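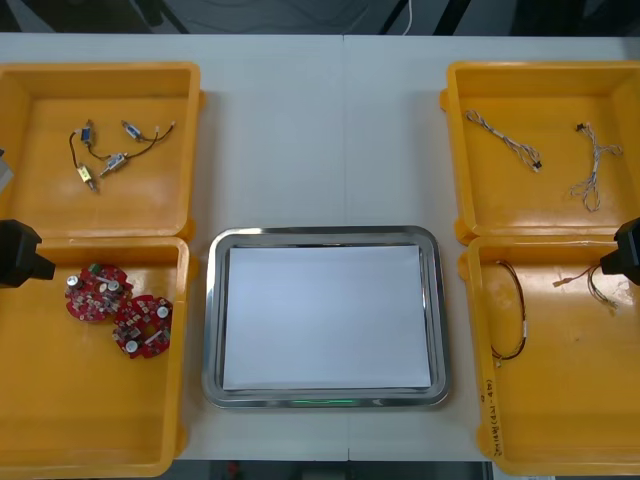
By Huia Kerslake

August 17, 2019

Technical colleges spend a great deal of money on test equipment and very little on the containers in which small parts are kept. In the electronics program at Plandero, the annual review of bench supplies takes place in February, and for several years running the line for bins and trays was the first to be cut. I argued against that decision each time it was made. I would like to set out the argument at greater length, as I believe it applies to any institution that teaches assembly or repair.

My position is that parts in use should be kept in open, shallow bins, one kind of part to a bin, on a plain white surface, with a separate tray in the middle for whatever is being worked on. The deep drawer, the zippered pouch and the compartment box with a hinged lid all have their place in the storeroom. They should not be on the bench during a session.

The case for the shallow bin is largely a case for seeing. Four small wired components in an open bin can be checked at a glance, and a student who has put one back in the wrong place will usually notice before the instructor does. The same four components in a deep drawer must be felt for. Feeling for parts is how leads get bent and how connectors get pulled, and in our own repair log at the Niazi Street workshop, damage of that sort appeared more often than faults from soldering.

Color matters more than our purchasing office has been willing to accept. Orange-yellow plastic against a white tabletop leaves no doubt about where the bin ends and the table begins. A red circuit board stands out inside it. The gray bins we bought from Hustard in an earlier cycle were sturdy and well priced, but a silver part in a gray bin under ceiling lights is easily missed, and students missed them. I have recommended that we not buy gray again.

The stainless steel tray deserves a separate word. Colleagues have suggested that a fifth bin would serve as well and would simplify ordering. I disagree. The tray should look different from the bins, as it has a different purpose. A part in a bin is in stock. A part in the tray has been taken out of stock and is the responsibility of the person at the bench. When both containers are the same shape and color, that distinction has to be remembered, and in a class of beginners it will be forgotten by the second hour.

There are fair objections to all of this. Open bins collect dust, and they offer no protection if the bench is bumped. They also take up room. Two bins on each side and a tray between them will occupy most of a small table, leaving little space for a notebook. My answer to the first point is that bins should be emptied and wiped at the close of each session, a task that takes 8 minutes when students do it together. My answer to the second is that the notebook can go on a side shelf. I concede that not every room has one.

A more serious objection concerns loose wires. Parts with leads attached do not lie quietly side by side in an open container. They cross, and after some handling they tangle. Divided boxes were designed to prevent this, and Wumach, whose catalog our storeroom relies on, sells a very good one. I have used it and found that students tend to fold the wires tightly in order to close the lid. A loose tangle in an open bin can be lifted apart with patience. A sharp fold repeated week after week damages the wire. Given the choice, I prefer the tangle, and I would ask instructors to teach the untangling as a skill in its own right.

Circuit boards raise a similar question. Many instructors object to seeing one board resting partly on another, and for long-term storage I share their view entirely. Boards going back to the storeroom should be separated and bagged. During a short exercise, with only a pair of boards in the bin, I consider a small overlap acceptable, provided that they are lifted by the edges and never slid across each other. Rules that are stricter than the work requires are soon ignored, and the necessary ones are ignored along with them.

The cost is modest. Fitting out a bench in the manner I have described comes to less than $40, and our room could be completed for under $1,000. Against that, the program replaced enough damaged small parts last year to make the case on financial grounds alone, although I would support the purchase even if it had not. Students who work from an orderly table ask better questions. They spend the 90 minutes of a session on the assembly itself and less of it looking underneath things.

I have asked that the bench supply line be restored in full at the next review, and that instructors be consulted on color before any order is placed. The request for side shelves will be submitted separately.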